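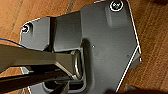 Introduction to Automation
Handout 6: Notes for the visit to Vokgate

Read this before the visit and bring it with you. The second half is the follow-up work, due at the first class in November.

Where we are going

Vokgate is a contract assembly shop. It puts together small mechanical parts for other companies, mostly in short runs. A normal order is 200 pieces and the biggest one last year was 700. Keep those numbers in mind, because they explain most of what you will be shown. A shop that makes one product for five years can build a machine that does only that product. Vokgate changes over several times a week.

We will see one cell in the demonstration area and then walk through the main floor. Mieczysław Górecki runs the cell and will do the talking. He has asked for questions during the demonstration and not all at the end.

The visit is on 5 Oct 2021. Meet at the side entrance of the engineering building at 8:15. Closed shoes, long hair tied back, no loose scarves or lanyards. Safety glasses are handed out at the door.

The demonstration

The task is handling a dark gray molded plastic part that has a metal loop set into it. The part is called the Trorneck housing on the job sheet. The robot has to bring its two fingers to the loop, close on it, and apply a small pull to check that the loop is seated. If the loop moves too far, the housing goes to the reject tray.

A person does this without thinking. For the robot it is a fair piece of work, for these reasons:

1. The loop is small and stands in a recess. The fingers have to come in at the right height and the right angle. A few millimeters low and the lower finger hits the plastic.

2. The outline of the housing is irregular. It has no pair of long parallel sides to push against a stop, so the usual trick of squaring the part in a corner does not work well.

3. The loop is shiny. The matte plastic gives a steady gray to the camera, but polished metal gives bright streaks that move as the arm moves. The screws do the same thing. Software that looks for edges can take a reflection for an edge.

4. As the fingers get close, they cover the thing they are reaching for. The camera near the wrist has its best view of the loop before the last part of the move and a poorer one during it.

The cell software is called Flotero. It takes the position of the part from features that do not shine much, then works out where the loop must be from the drawing. Górecki will show what happens when this is turned off and the robot searches for the loop directly. Watch the approach speed in both cases.

Words you will hear

Boss: a raised pad molded into a part, often around a screw.
Flange: a flat tab or rim, usually used for fastening.
Recess: any area set lower than the surface around it.
Compliance: how much the gripper or arm gives when it touches something. Too little and parts get marked. Too much and the position is lost.
Cycle time: from the start of one piece to the start of the next. The cell runs at 18 seconds on this job.
Changeover: everything between the last good piece of one job and the first good piece of the next. The target at Vokgate is 40 minutes.

Things to look at on the main floor

How parts arrive at each station, and whether they arrive facing the same way.
Which stations have a person and which have a machine. Ask what the station did before.
Where the cables run on the arms, and how much slack is left for the wrist to turn.
What the lighting is like. Note any covers or shades.
What happens to rejected pieces. On the Amini line they are checked a second time by hand.

Please do not reach over the yellow line, even when the arm is standing still. An arm that is waiting for a signal looks the same as one that is switched off.

Follow-up work

Write two to three pages, typed. Cover the following.

a. Describe the gripping task in your own words as a series of steps. For each step, state what the robot must know before it can start.

b. Take one of the four difficulties listed earlier. Suggest a change to the part, the fixture or the gripper that would make it smaller. Say what the change would cost the customer, in money or in anything else.

c. Using the cycle time and the changeover target, work out how long an order of 200 pieces takes, and what share of that is changeover. Repeat for 700. Comment on the difference.

d. One question you asked, or wanted to ask, and the answer if you got one.

Sketches by hand are fine. If you miss the visit, see me for the replacement reading, which covers parts a and b. Part c can be done from this sheet.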